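FURN 214: Furniture Construction and Finishes
Handout 6: Drawers, Runners, and Painted Case Pieces
Instructor: Graziella Fiore
Reading: Prokopenko, course reader, chapters on case joinery and wood movement

6.1 Scope

This handout covers drawer construction in small bedroom case pieces: nightstands, low chests, and dressing tables. Kitchen drawers are treated in Handout 9. The term "case" means the fixed box; "drawer box" means the moving part without its applied front. Students who missed the session on wood movement should read those notes first, as the clearance rules below assume them.

6.2 Parts of a drawer

A traditional drawer has a front, two sides, a back, and a bottom. The front is thicker than the sides because it takes the pull of the knob or handle and often carries molding. The sides do most of the mechanical work. Their lower edges slide on the runners and are the first surfaces to wear.

The back is usually set above the bottom panel, so the bottom can be slid in from the rear after the box is glued. In solid wood, the grain of the bottom runs from side to side. The panel then shrinks and swells toward the back, where it is free to move. A single screw in a slot holds it there. A bottom glued on all four edges will split or push the joints apart.

6.3 Joints

Half-blind dovetails remain the standard joint between front and sides. The pins resist the forward pull on the front without relying on the glue. Through dovetails are used at the back, where the end grain is out of sight.

Rabbeted and nailed joints appear on a great deal of inexpensive work and are adequate for light loads. Failure is normally at the front corner: the nails loosen, the front tips forward, and the user corrects for it by pushing with a knee. Repair by cleaning the joint, regluing, and adding two small dowels from the side. Do not add longer nails.

6.4 Runners, kickers, and guides

Runners support the drawer from below. Kickers sit above the sides and stop the drawer from tipping as it is pulled out. Guides control side-to-side movement. In a narrow case the web frame can serve as runner for one drawer and kicker for the one below it.

The top drawer of a nightstand has no web frame above it. Kickers are screwed to the underside of the top, through slotted holes if the top is solid wood. Omitting them is a common fault. The drawer will droop once it passes half its travel.

Side clearance depends on the season. For a drawer 100 mm deep, fitted in dry winter conditions, leave 2 mm in height. Sides are fitted closer than this, as they do not change noticeably in length. A long, narrow drawer runs straighter than a wide, shallow one. Wide drawers rack, and a center guide is advised.

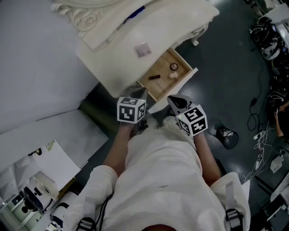
6.5 Painted and carved finishes

Cream and off-white finishes over carved or molded ornament present their own problems. Paint adds thickness to every surface it covers. On a flush drawer front, the edges need extra clearance for primer and two top coats, or the paint will bind and chip at the corners.

Observe the following when building a piece to be painted:

Do not paint the sides of the drawer box or the inside faces of the case. Painted surfaces stick to each other under pressure, even when fully cured.

Break all sharp edges before priming. Paint pulls away from a sharp corner as it dries and leaves a thin film.

Attach applied ornament before the primer coat. Glue does not bond well to a painted surface.

Seal knots in softwood with shellac. Resin will otherwise stain a light finish within a year or two.

The stock finish used in the shop is Detis satin, thinned for spraying. Brushed samples may be made with Fulano eggshell. The two must not be layered over each other.

6.6 Diagnosing a sticking drawer

Work in this order:

1. Remove the drawer and inspect the sides for polished patches. These mark the points of contact.
2. Check the case opening for square by measuring both diagonals.
3. Check that both runners lie in one plane with winding sticks.
4. Rub the lower edges and runners with paraffin wax and refit.
5. Plane the polished patches only if waxing fails. Take one shaving at a time and refit after each.

Planing is last because it cannot be undone. A drawer eased in a humid summer will be loose by the following winter.

6.7 Wear and repair

In the Wysocka test rig, a waxed maple drawer side on a maple runner was cycled 3,000 times under a constant load. Wear was uneven, heaviest toward the back of the side. The same pattern is found in old furniture, where the rear of the drawer carries more of the weight as the front is pulled clear.

To repair a worn side, plane the lower edge straight, glue on a strip of matching wood with the grain running lengthwise, and plane it back to the original height. Worn runners are replaced whole. If the runner is grooved but the side is sound, check the hardness of both woods before choosing a replacement. The runner should be the part that wears.

6.8 Assignment

Draw a full-size section through a single-drawer nightstand with an inside case width of 200 mm more than its drawer depth. Show runners, kickers, guides, and drawer stops. Mark the grain direction on every solid part and state the clearance at each moving edge. Submit on the Worport page before the May review. Late drawings are marked but not discussed in class.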